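The gray bin, again

Quick one tonight, dinner's in the oven and I have until the timer goes.

So the small stuff. I've been putting it off since we moved from the place on Arthur Street, which was 965 square feet, and this one is 1,270, and somehow the extra space made the small stuff worse. More flat surfaces. Every one of them grew a pile. Caps, clips, tubes with something dried up in the bottom, little toys out of party bags. The stuff you carry from room to room because putting it down feels like a decision.

I did the closets in March and the kitchen after that and both of those were easy. You know what a pan is. You know where a coat goes. The small stuff doesn't go anywhere, that's the whole problem with it.

What I tried first

Drawer dividers. Bought a set of the Fedimeo ones, the clear ones that click together. 53 dollars, and I winced. They look great for a week. Then I had a drawer with lots of tidy little compartments and each compartment had one thing in it that I didn't want. Took them back out. They're in the garage now holding screws, where they do fine.

Then jars. Jars on a shelf, very pretty, you can't get your hand in past the knuckles. Also you end up buying jars.

Then a basket by the stairs, for stuff that needs to go up. Nothing in the basket ever went up. I stepped over it for most of a month and then tipped it out on the bed to force myself to deal with it before I could sleep, and I slept on the other side.

What I do now

One bin. Open top, plain gray, sides that slope so you can see the floor of it. No lid, because with a lid I'd forget. Everything small and homeless goes in there. When the floor starts to disappear, I stop and sort. That's it, that's the system.

The sloped sides matter more than I expected. The first one I had was straight-sided and deep and stuff just went down in there and stayed. Had to dig. With this shape I can reach in from any side and pick one thing up without moving the rest.

It goes on a table to be sorted. Never the floor. I've done it kneeling on carpet and my knees are not what they were – and anything that drops on carpet is gone til you step on it.

The rules, such as they are:

Pick up one thing. Don't look at the others.

Say what it is out loud. If you can't, that's a strong hint.

If it has a cap, check the cap. Is it on tight, is there something inside, do you know what. Glass goes off to one side before anything heavier gets moved.

If it's half of something, you get until the end of the session to find the other half. After that it goes.

If it's a kid thing, the kid gets asked one time. One! Not a negotiation.

Set a timer for 7 minutes. I can do anything for 7 minutes. I usually go over but knowing I'm allowed to stop is what gets me to start.

Things that keep turning up

Clips. I don't know where they come from. Chip bag clips, hair clips, the big ones from the office. I keep a mug for them now and the mug is full so the rule is one in, one out.

Sponges, or things shaped like sponges. If I can't tell, it's out.

Tiny containers with good caps. I'm weak for a good cap. I tell myself they're for travel, or for beads, or for saffron, and I've bought saffron once in my life. A trip to Jadel last fall was supposed to be what they were for and I forgot to pack any.

Stars. There was a craft kit in December and we are still finding stars. Behind the toaster. In a boot. One in the car, down the seat rail, I left it there.

Anything that belongs to a computer. Those go straight to the desk, I don't even try to judge them, I've thrown out a thing that mattered before and had to buy it again.

How full is full

People asked last time what I mean by "floor starts to disappear," so. To me this is the good stage: the black oval one that looks like a computer mouse (red underneath), the tube with the blue cap up against the green and yellow spongy one, a little blue star, the purple clip down in the corner, the vial with the white cap, something spotty. You can still see plenty of bottom between them. I could sort that before the kettle's done. Leave it much longer and it stops being a bin and turns into a drawer.
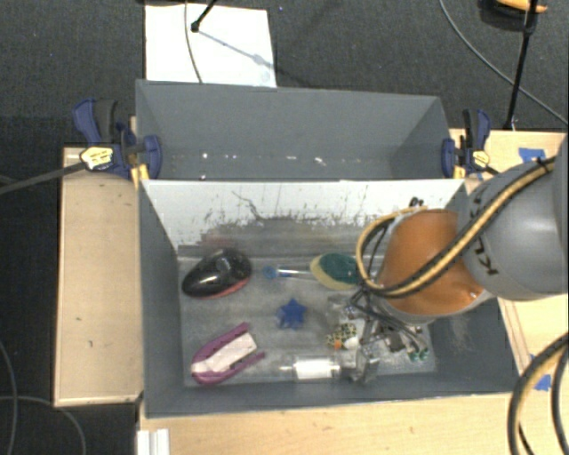

Cleaning the bin itself

Forgot this last time and got told off for it. The bin gets dirty. Mine goes smudgy up the sides and pale walls show everything. Dish soap and a soft brush, rinse, let it dry all the way before you put stuff back. Don't use the scratchy side of anything, you'll just make grooves for dirt to sit in. Some marks won't come off and I've made peace with that, it's a bin.

I did try the Cluta spray that everybody likes. Fine on the counter, didn't care for it on plastic, left mine kind of tacky and then lint stuck to it. Could be me. I was in a hurry and probly didn't wipe it off properly.

Next time

Paper. I know. There's a box of it in the hall and I've been walking past it sideways. Also want to do the cables at some point, that may need more than one post and possibly a drink.

Ok timer's going. More later in the week if the oven behaves.

Comments (5)

clutterbug_in_the_hall
The mug of clips!! I have a mug too. Mine overflowed and now there are two mugs, so learn from me.

Anonymous
How big is the bin? I looked at some and they all seem huge once you get them home.

Blog author
Didn't measure it, sorry. Big enough to get both hands in, small enough that I can carry it to the table without thinking about it. I'd go smaller if you're between two.

tidyish
Agree on the Cluta stuff, same tacky thing on my plastic tubs. Warm water and a second wipe got it off.

sockdrawer
Asking the kid one time. Ha. Mine would keep the box the bin came in. Please do cables soon, I have a whole suitcase of them.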